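Sanna storeroom, shelving check
21 September 2026
Checked by: Yichen Liang

Fixings tight: yes
Shelves level: no. Second bay drops toward the back wall. Re-seat the clips.
Load signs in place: missing on bay 4. Reprint at 50 kg. 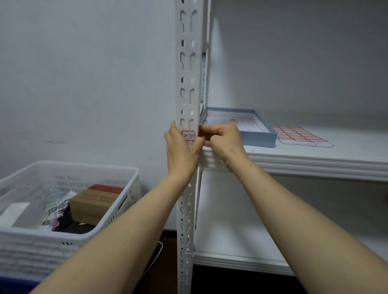
Aisle width: 768 mm at the narrowest point, OK once the Lalleck cartons are moved.
Heavy items below shoulder height: mostly. Paint tins still on the top shelf, same comment as May.
Exit door: clear, closer a bit slow.
Lighting: one tube flickering, reported to Firnthorpe.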